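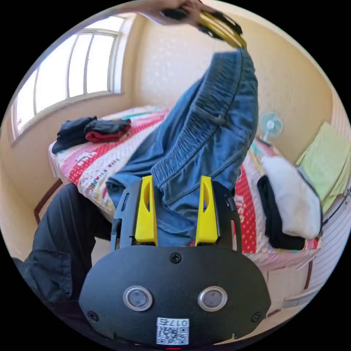

*Fig. 1. Blue shorts with a gathered elastic waistband.*

Week 8: How we came to rent our music

Welcome back, everyone. Tuesday's session ran long (my fault, I got carried away about cassette decks), so I've put the part we skipped into these notes. Please read them before the discussion group. Bring a pencil, too, as Crisanto Maglaya will be handing out the listening diary again and the pen copies were very hard to read last time!

**Where we left off**

We had reached the point where a person could buy one song for the price of a candy bar. If you grew up with albums, this was a strange new freedom. You might have saved up for a record with 12 tracks and truly loved only two of them, and now you could just take the two. Record stores felt it first, and then the people who made the sleeves, wrote the liner notes and ran the listening booths.

Streaming went a step further. You no longer bought anything at all. You paid a monthly fee, or sat through ads, and in return you could play nearly whatever came into your head. Look back at your notes on radio here, because the two have more in common than you'd think. In both cases somebody else keeps the music and you borrow it for a few minutes.

**The Millport diaries**

Yasuo Koyama kindly let us use the diaries he collected from 40 households in Millport. Each household wrote down every song played at home over a single week in April, and how it came to be chosen. The full set has 1,193 entries, and I have to say they make lovely reading (one family argued in the margins for three days over a polka).

As you go through your packet, keep an eye out for:

- songs picked by name
- songs that simply came up next in a playlist
- songs played from a disc, tape or file the household owns
- songs repeated on the same day

Don't worry if an entry fits two of these. Put it in both and make a little note.

**Words to know**

*Catalog:* all the recordings a service is allowed to offer. It changes, and an album you like may vanish when a contract ends.

*Playlist:* songs in a chosen order, put together by a listener, an editor or a piece of software.

*Royalty:* the payment owed to writers or performers when their work is used.

**For the discussion group**

Ermanno Pace will lead, starting from his question about whether we remember songs as well when we never had to hunt for them. Write half a page on one song you own and one you only stream, and how you first met each of them. Half a page is plenty, though I'll happily read more.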